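19/03/2020

Quick one tonight because I've still got half the kitchen drawer on the floor and tea isn't started.

So. The odds and ends. Everyone has a drawer, I've got the drawer plus two shoeboxes plus a carrier bag behind the door from when we moved to Kneath, which I have not opened since May. Not once. Decided this week that was enough. Everything gets tipped out, sorted, and anything I can't name goes.

Started with the drawer. Dead batteries (so many). Takeaway menus from a place in Rosley that shut. Keys for doors I no longer own. A tape measure with the end missing. The good scissors! I bought new scissors in January thinking these had gone for ever. Birthday candles, nine of them, all a bit bent. A bag of curtain hooks, and we have blinds.

My rule was meant to be one minute per thing. Lasted until I found an envelope of old bus tickets and sat on the floor reading them like a novel. After that I set the oven timer, 20 minutes on, then get up and put the kettle on, then back to it. That worked better. Knees also grateful.

What I've learned about sorting small stuff is that you need something with sides. Proper sides. Last time I did it straight onto the table and spent the next day finding screws in the rug. This time it all goes into one open box a handful at a time, never the whole lot, and I pick out of that. A handful is fine. A heap and I just stir it about and give up.
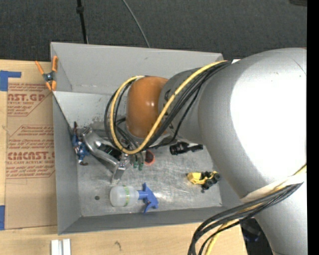
Also it wants to be a plain box. I tried a flowery tray first and couldn't see a thing in it, every drawing pin vanished into a daisy. Grey is good. Scuffs don't matter, nobody's going to eat off it. And tall enough that when you fish about for the one thing at the bottom the rest doesn't hop out over the edge.

Then where it goes afterwards. I've been round and round on this. I had a plan with little jars, very pretty, saw it in a magazine, and I know for a fact I'd never unscrew a lid to put away a rubber band. So no lids. I got a set of open trays from Clarner, they do them in odd sizes so you can fill up a drawer without that annoying gap at the back where pens go to die. Mine still has a gap. I measured wrong, see tape measure above.

Current system, subject to change by the weekend:

- string, tape, glue at the front
- batteries that work (tested, all of them, took an age)
- picture hooks and nails in the tray with the chip in it
- candles and matches at the back
- one tray for things I'm not sure of yet

That last one is dangerous I know. It'll be full by summer. But I did need somewhere to put the little plastic bracket that definately belongs to something important.

The carrier bag I've left till tomorrow. Had a feel from the outside and there's something heavy and round in there and something that rattles. Might be the Potdale fete prizes from years back, the ones we never gave out. Might be the bathroom taps. Either would be a result, becuase I've been blaming the removal men for both.

The shoeboxes are done though – one is empty and flattened by the back door, the other is now just photos and nothing else, which I'm going to look through properly some wet afternoon with a biscuit.

Charity bag is by the stairs. Three tins of buttons in it, and before anyone writes in, yes I kept the fourth.

Right, tea. Beans probably. Carrier bag report to follow.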